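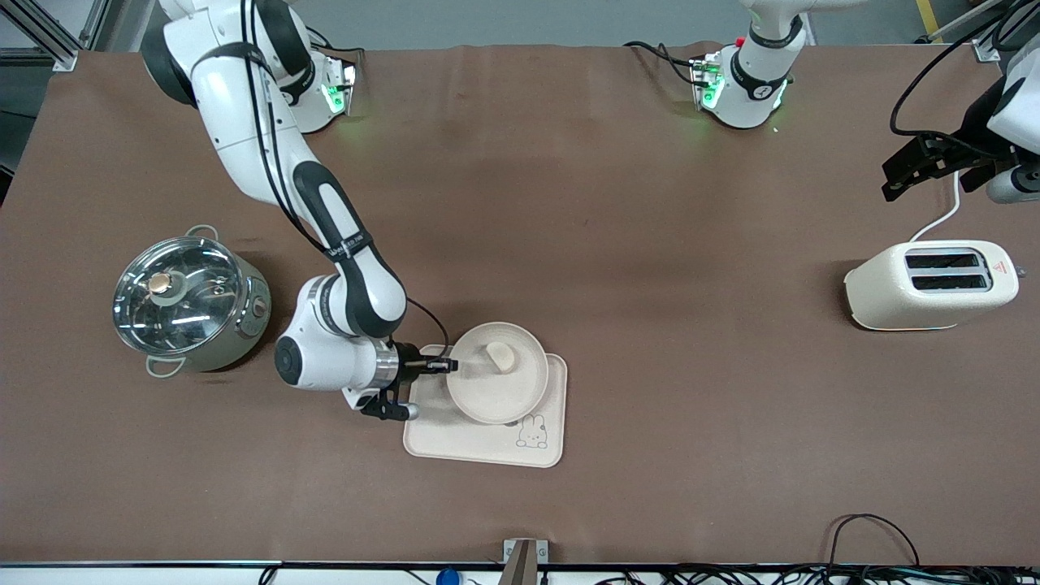

*Fig. 1. Kitchen objects and a round plate on a brown work mat.*

# Handout 6: Setting the table and the order of service

Course notes, Gundton evening school, hospitality basics
Prepared by Iwona Krawczyk, revised 2026-03-15

Please read these notes before the practical lesson. The words in **bold** will be in the vocabulary list, and you should be able to use them when you speak with a guest.

## 1. What is a cover

A **cover** is the place of one guest at the table, with everything that belongs to it. In a restaurant we also use the word for counting guests. If the manager says "we have 200 covers tonight", she means 200 guests will eat.

The center of the cover is the plate, or the empty space where the plate will come. Always decide this point first. Many students begin with the knives and forks, and afterwards they must move everything.

The usual width of one cover is around 60 cm. With less than this the guests touch elbows, and with much more the table looks poor.

## 2. Placing the cutlery

- Forks go on the left, knives and the soup spoon on the right.
- The blade of the knife looks to the plate.
- What is used first lies on the outside.
- Dessert cutlery can lie above the plate. The handle of the spoon points right, the handle of the fork points left.
- The ends of the handles make one line, a thumb's width from the table edge.

In the older school (Mrs. Aparecida Vieira learned it this way in Gromau) the fork was laid with the tines down. You may still meet this in some houses. For our exam the tines are up.

## 3. Glasses and side plate

The water glass stands above the point of the main knife. Wine glasses follow to the right, on a diagonal line. The **side plate** for bread is on the left of the forks, with the butter knife on it.

Hold a glass by the stem or near the base, never at the **rim**. This rule is also for clearing, when we are tired and forget it.

## 4. Table linen

Under the tablecloth we put a **molton**, a soft layer that protects the table and makes less noise. The cloth should hang equally on all sides. The main fold runs along the middle of the table.

A simple napkin fold is enough for lunch. Complicated folds need much touching with the hands, and I do not recommend them – Mr. Otakar Malý has a different opinion, and he will show you his folds in July.

## 5. Order of service

1. Bread and water
2. Drinks order, then food order
3. Starter
4. Clear the starter plates when all guests at the table have finished
5. Main course
6. Clear plates, bread and salt, then remove the crumbs
7. Dessert, then coffee

Plated food is served from the right at our school. Food from a platter is offered from the left. Other houses do it in another way, so ask on your first day.

## Homework

Draw one cover for this menu: clear soup, trout with potatoes, apple cake. Write the name of every item in English. Then compare your drawing with the one of your partner and discuss the differences.

Bring the drawings to room 9. Questions can be left for Nandini Raju at the front desk.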